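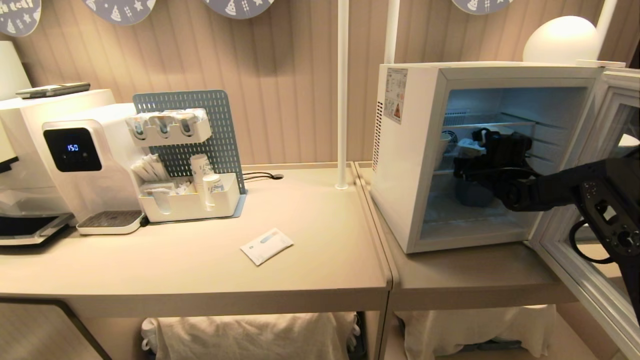 Majimbun Forums > Home and Shop Automation > General

Topic: Can any of these things do a break room yet?

Started by urkport_dave
May 2025

We have a coffee corner at work. Coffee machine, water dispenser, pegboard with the capsules and cups on it, mini fridge with a glass door. It gets used by 48 people and it is a mess by ten in the morning. My boss saw a demo and asked me whether a robot arm could keep it in order. I said I would ask people who know.

The chores are:
Put the capsules back in the holder
Refill sugar and creamer packets and stirrers
Pick up stray packets and wrappers
Take old food out of the fridge and wipe the shelf
Empty the drip trays

I run a machine shop, so I know industrial arms. Ours loads a lathe all day and doesn't complain. But the part is in the same place every time. What can I tell the boss?

----

plateau_jim wrote:

Tell him no.

Longer version: you could get two of those five working on a good day with someone standing next to it. Drip trays are the worst of the lot. You have to pull the tray out level, carry it full of water without tipping it, dump it, and line it up again to slide it in. Half the people in my office can't do that.

----

Dwynwen Craddock wrote:

I'd say a qualified yes on some of it. I work on the software side of arms like this, at a small place, and the picture has changed a lot in two years. Picking a flat packet off a table used to be a research problem. Now it is a matter of having enough examples of that packet on that table.

The fridge is harder, and for reasons that aren't obvious. Reaching in past the door is one thing. Then you have a wire shelf above your hand, glass next to your arm, bluish light that makes everything a different color than it is on the counter, and the item you want is low down with other stuff wedged in around it. The arm blocks its own view, too. A person does that by feel. Most grippers have very little feel.

If the door is already open and the thing is a container with some space above it, I would call it doable. If the door is shut, add a handle, a magnetic seal and a swing path that has to clear the arm.

----

plateau_jim wrote:

"Doable" is carrying a lot there. Doable how many times out of a hundred?

----

Dwynwen Craddock wrote:

Depends on the container. For one rigid box in one fridge, high enough that you'd be pleased. For whatever 48 people leave in there, low enough that you'd turn it off.

----

sandyb wrote:

I manage the front end of a print shop and we looked into this last year. Not for coffee – for clearing the packing bench. The vendor was a company called Brurka. They were decent people and told us up front that anything soft was going to be trouble. Bags, cloth, bubble wrap. Hard boxes went fine.

What killed it was setup time. Every time we moved the tape station it had to be shown the bench again. We move the tape station every week. In the end I put up a shelf.

----

urkport_dave wrote:

That is useful, thanks. Things do move around on our counter. The organizer and pegboard sit on a mat now so they stay put, but the cups wander, and so does whatever people bring.

Would it help if we fixed everything in place? I could machine a holder for every item. Capsules have a holder already.

----

lathe_and_kettle wrote:

Yes, and this is what people skip. You don't automate a shop by buying an arm and pointing it at a mess. You fixture the work. Same for a kitchen. Give the cups a tube, give the packets a hopper, give the trays a drain line. By the time you've done that you will find you don't need the arm for most of it.

A drain line on the water dispenser would run you an afternoon. No arm is going to beat that.

----

Dwynwen Craddock wrote:

I disagree with part of this. Fixturing works when you own the process. In a shop you do. In a break room the parts are people's lunches and you can't fixture those. The whole reason for the newer approach is to handle the stuff that won't hold still. If you fix everything in place you have built a vending machine. Vending machines are great, but it isn't what he was asked about.

----

lathe_and_kettle wrote:

His boss wants a clean counter. I'd give him the vending machine.

----

kestrel_mt wrote:

Nobody has mentioned wiping. I have an Ositz arm in my garage, bought used for $800, and wiping is the one job it does well. Flat surface, sponge, light pressure, go back and forth. It misses the corners. It also doesn't know when the surface is clean, so I have it do six passes and stop.

I would not let it near paper cups. A tall stack of them looks easy but the gripper either crushes the top one or brings three along with it. I've tried rubber tips and I've tried slowing it down. Slowing it down helped a bit.

----

sandyb wrote:

How long does one wipe-down take?

----

kestrel_mt wrote:

My bench, 6 minutes. I can do it in under one. But I'm not there, so it's fine.

----

plateau_jim wrote:

And who cleans the sponge?

----

kestrel_mt wrote:

Me.

----

mod_harriet wrote:

Moved this from Industrial to General. Dave, please check the safety sticky before you put any arm in a room where people walk up for coffee. A fridge at counter height means hands reaching in at the same height as the gripper. Hot water next to it too. You would need a guard or a schedule where it only runs with the room locked.

----

urkport_dave wrote:

Night running is what I had in mind. Lock up, lights on, let it work until it's done. Slow is no problem then.

I think what I'll tell him is packets and wiping, maybe, and the fridge stays with us for now. And I'm going to price the drain line this week.

----

Dwynwen Craddock wrote:

That's fair. If you do try it, start with the packets. Leave one on the open part of the counter, run it for two weeks, and write down every miss and what the light was like. The notes will tell you more than a demo.

----

plateau_jim wrote:

Still no from me, but post the numbers.

----

lathe_and_kettle wrote:

Use 3/8 tubing for the drain. The quarter inch clogs.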